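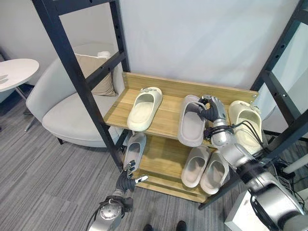 Two-tier shoe rack, light wood finish, with slides on both shelves.

Nernier Two-Tier Shoe Rack
Sold by Umow – Jellidstead store and online

Item no. 366
In stock. Ships in 4 to 7 days.

Low open rack for the hallway, closet or bedroom. Two shelves, pale wood finish with the grain showing. Raised lip along the back of the top shelf so shoes don't slide off behind. Good for slides, clogs, slippers, low sneakers. Not for tall boots – see the Palacios range for those.

Update Dec 7, 2024: new screws in the pack, old ones were too short. If you bought before April and want a set, just email, no charge.
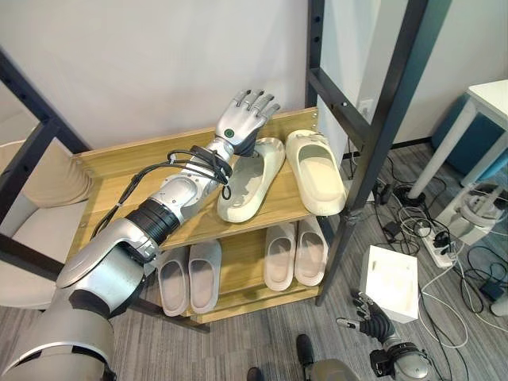
Chunky soles fit fine on either shelf. Keep the pairs you wear most up top, the rest underneath. Can go toe in or toe out, whatever you like. Stands OK on carpet or hard floor but check its level before you load it up.

Assembly: screws go in along the front edge, screwdriver not included. Start them all by hand, then tighten. Don't use a power driver, the wood will split.

Care: dry cloth. Damp cloth if you must, then wipe dry. No bleach, no wet shoes left overnite.

Returns: 100 days, unassembled, in the orginal box. Assembled racks – store credit only.

Matching Nernier bench back in stock soon. Sign up for the email.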